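Jadside Simulation Club: Common Questions

Do I need a robot?
No. All work runs in the simulator. Teams of 2 share one login.

What does the first exercise cover?
Opening and closing the gripper, viewed from the wrist camera.
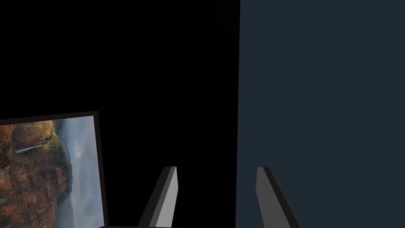

Run each command 11 times and save the log. Telma Alarcón checks logs on Fridays.

When do we use both arms?
In March, after the joint limits test. The room model stays the same, and each arm is driven separately at first.

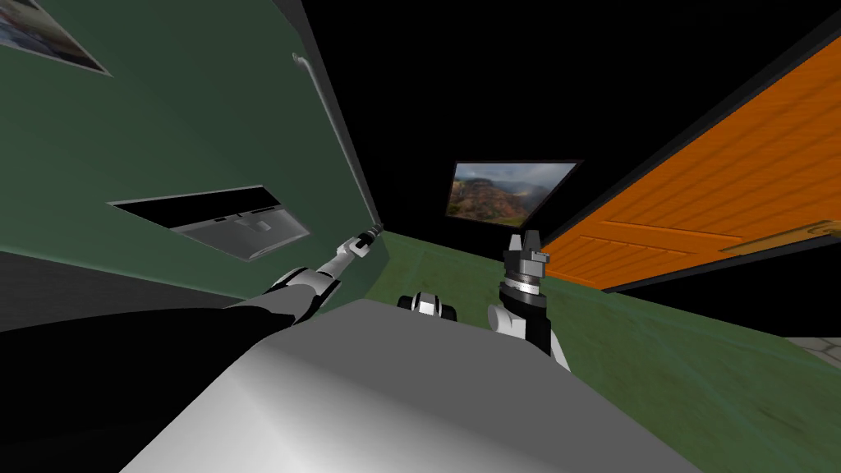
How many places are there?
25. Write to Trí Châu to join the waiting list.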